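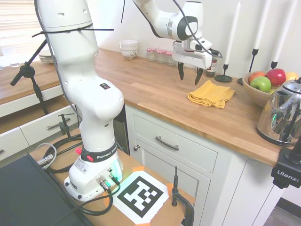 How is the number of matches in a knockout cup worked out?

The number of matches is always one fewer than the number of teams that enter, provided that each tie is settled on the day. Every match removes one team, and the competition ends when a single team is left. A full bracket of six rounds therefore produces 63 matches, and the fixtures officer should book grounds and referees on that basis before the draw is made.

Home Modules Handouts Reading Assessment Contact

June
Prepared by Elsa Kettunen, Competition Administration

Handout for Unit 4: Formats and Fixtures

Students should read these notes before the seminar and bring a copy with them. The unit deals with football competitions at county and regional level. The same methods apply to most team sports in which two sides meet, but the worked cases are all taken from football.

1. The knockout format

A knockout competition is economical. It uses few match days, it is easily understood by the public, and it leads to a final that can be promoted well in advance. Its main drawback is that half the teams play only once. Clubs that have paid an entry fee and arranged their players' time may reasonably feel that a single match is poor value.

When the number of entrants does not fill a bracket exactly, byes must be given. All byes belong in the first round. An organiser who leaves an uneven number of teams in the second round will have to give a further bye later, at a stage when it is worth a great deal more. The Dero Cup handled this badly for several seasons. Its rules allowed late entries after the draw, and on one occasion a club reached the semi-final having played a single match. The rules now close entries before the draw takes place.

Students should be able to explain the difference between an open draw and a seeded draw. In an open draw any team may meet any other in any round. In a seeded draw the stronger teams are kept apart at first, usually on the evidence of the previous season's results. The method of seeding must be published before the draw. A method announced afterwards will be challenged whatever its merits.

2. The league format

In a league each club meets every other club, normally once at home and once away. Where there are 20 clubs, every full round consists of 10 matches. An odd number of clubs means that one club is idle in each round, and the fixture list must show which.

The usual way to prepare a list is the circle method. One club is held in a fixed position and the others are rotated by one place after each round. The method guarantees that every pairing occurs, but it does not by itself produce a fair pattern of home and away matches. The officer must adjust the list by hand or use suitable software. Long runs of away matches should be avoided, particularly in winter, when postponements can extend them further.

Shared grounds need separate attention. Two clubs in the Brekusdale League play at the Nimotero ground and cannot both be at home on the same afternoon. Such clubs are best placed as a pair at the outset, so that one is at home whenever the other is away. Attempting to correct the list once it is complete tends to disturb many other fixtures.

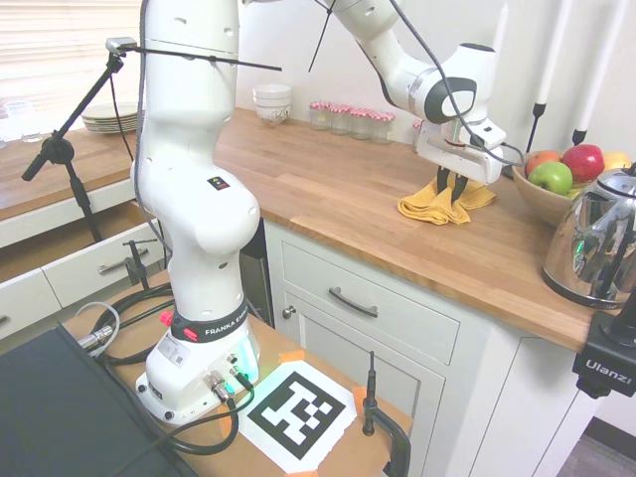
Fig. 2. Gripper and yellow cloth at the countertop.

3. Mixed formats

Many tournaments begin with groups and finish with a knockout stage. The Ugwu Shield places its entrants in 4 groups, and the first two in each go forward to the quarter-finals. A group winner meets a runner-up from a different group, which gives some reward for finishing first.

The last round of group matches should kick off at the same time within each group. If it does not, the teams playing later will know what result they need, and two of them may find that the same result suits both. The requirement has consequences for staffing, as more referees and more pitches are needed at once. It should be costed when the format is chosen.

4. Separating teams level on points

The regulations must state the order in which the tests are applied. Goal difference is the most familiar first test and goals scored the most common second. Some competitions look first to the matches played between the teams concerned. Either course is acceptable. Difficulties arise when three teams are level and the wording refers only to two, and students are advised to examine this clause with particular care in any rules they are asked to review.

The final test must be one that cannot fail to produce an answer. Drawing lots is the normal choice. The regulations should say who conducts the draw and who is entitled to attend.

5. Preparation for the seminar

Obtain the published rules of one local competition in any team sport. Identify the format, the method of seeding if there is one, and the tests used to separate level teams. Prepare a note of one page recommending a single change to the wording.

Reading for the following unit, on postponements and abandoned matches, is listed under Reading.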